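Quiénes somos

Flulano es un taller de bisutería con tienda en línea. Empezamos arreglando collares y pulseras a clientes de una mercería, y con el tiempo pasamos a montar piezas propias. Hoy el catálogo tiene 488 referencias, casi todas de cuentas ensartadas.

Trabajamos con cristal, resina, semillas y madera. Compramos la mayor parte del material a Zostus y los cierres a Romaniuk. Cada lote se revisa al llegar y las cuentas con el orificio mal hecho se devuelven.

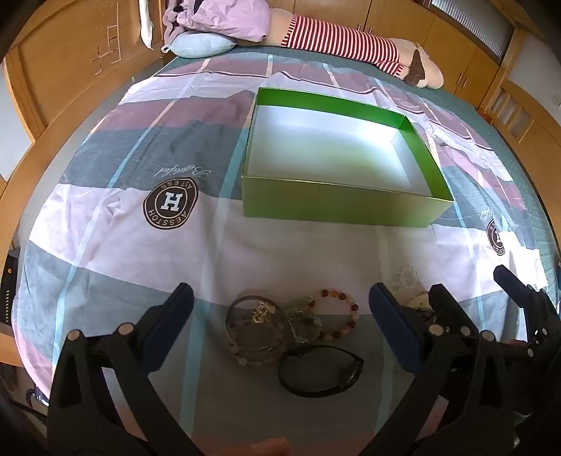 En el taller somos nueve personas. Cinco se dedican al montaje, dos a los pedidos y dos a las reparaciones. Los encargos a medida se hacen por correo: pedimos el contorno de la muñeca, los colores y la fecha en que se necesita la pieza. No cobramos el presupuesto.

También arreglamos bisutería de otras marcas. Cambiamos hilos, elásticos y cierres, y buscamos cuentas parecidas cuando falta alguna. Si no encontramos un tono que encaje, avisamos antes de seguir.

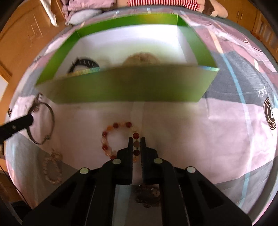 La colección Plultar reúne 74 modelos de pulsera y se vende además en tiendas de regalo. Los comercios interesados pueden solicitar la tarifa de mayorista desde la página de contacto. El pedido mínimo es de 97 euros, sin portes.

Los envíos salen de lunes a viernes. En enero cerramos una semana por inventario.

Página actualizada el 18 de enero de 2023.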